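Dredero Purchasing Help
Ticket: Order stuck at "Awaiting Nothing"
Opened by: Maxine Lockyer, Birnthorpe site
Category: Equipment and spares
Priority: Normal (requested: High)
Status: Open

Wed 18 May, 9:12, Maxine Lockyer
I put in an order with Tastamitz for two things: a forearm sleeve set at 499 and a cable guide kit at 109. Dredero took the order, thanked me, and filed it under "Awaiting Nothing." It has been awaiting nothing since Monday and is doing it very well. There is no approver listed, no button to push, and no error. Could someone tell me what it wants?

9:40, Dredero Support
Hi Maxine, thanks for reaching out. Please clear your browser cache and try again.

9:58, Maxine Lockyer
Cleared. It now says "Awaiting Nothing" and has forgotten my password.

10:31, Dredero Support
Hi Maxine, we have reset your password. We can see that your order total is 608. Your spending limit without a second signature is 600. Orders over the limit need a second approver to be named on the cost center, and yours has a blank in that field. The system sent the request to the blank.

10:44, Maxine Lockyer
So it is waiting for a blank to sign off on 8 dollars. Can you put a person in the field?

11:05, Dredero Support
Only the cost center owner can do that. The cost center owner is listed as Maxine Lockyer.

11:07, Maxine Lockyer
Great, I know her. Where is the field?

11:52, Dredero Support
Settings, Cost Centers, Edit, Approvers. If Edit is gray, your role needs to be changed by a second approver.

11:54, Maxine Lockyer
Edit is gray.

1:20, Dredero Support
Thank you for confirming. This has been escalated to Tier 2.

1:48, Dredero Support (Tier 2)
Picking this up. Things I checked:
Account is active.
Cost center has money in it.
Vendor record for Tastamitz is valid.
Approver field is blank, and has been since the cost centers were moved over in November.
I can fill the field from here with a form signed by your department. Form attached. Turnaround is 5 working days.
Workaround: split this into two orders. Each one is under the limit and will go straight through.

2:03, Maxine Lockyer
I tried the split. The second order came back with a yellow banner saying it looks like a split order, and would I care to explain myself. I would like to hear how you'd word that, given whose idea it was.

2:15, Dredero Support (Tier 2)
Fair. Please cancel both and leave the original in place. I can ask for a one-time override, but the override desk will want to know three things: what the items are for, why they can't wait for the next budget round, and whether there is a cheaper option. Attachments help. They like pictures over there.

2:50, Maxine Lockyer
Cancelled both. Pictures first, answers under them. 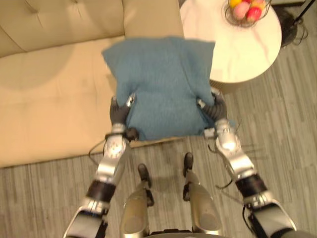
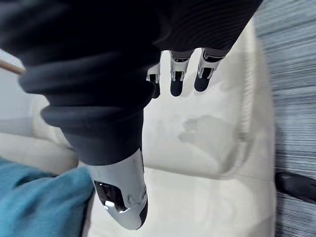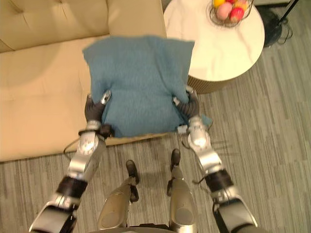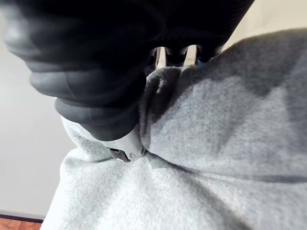
The override should cover both lines at once, because taking one now and the other next quarter means paying Tastamitz for shipping twice, and their shipping is priced like a hobby. The guide kit is for the cables. You can find them in the first and third pictures, hanging loose along the sides of both forearms, which is fine until the job involves fabric and furniture, and the job is cushions. The sleeve set is spares for the kind of thing in the second picture, the dark one bunched up in thick rolls. We have no spares in the cupboard at all, and I would like to stop planning our work around that fact. On whether there is a cheaper option: Mughal quoted for a guide kit too, at a lower price, but they only sell it with a maintenance plan, and the plan costs more than the kit. On waiting for the budget round: the form has a box for "expected life of item" that won't accept anything shorter than a year, so spares never make it into the round in the first place. I have raised that before, in a ticket that was closed as solved.

3:22, Dredero Support (Tier 2)
That's plenty, thanks. Sent to the override desk with your pictures. They have asked whether the cushion is part of the order.

3:24, Maxine Lockyer
It is not.

3:41, Dredero Support (Tier 2)
Noted. Override granted for this order only. It should show as "Released" by tomorrow morning. Please still send the approver form, or the next one will go to the blank again.

3:45, Maxine Lockyer
Form sent. It asks for a second approver's signature, so I've left that part empty for now. Please keep the ticket open.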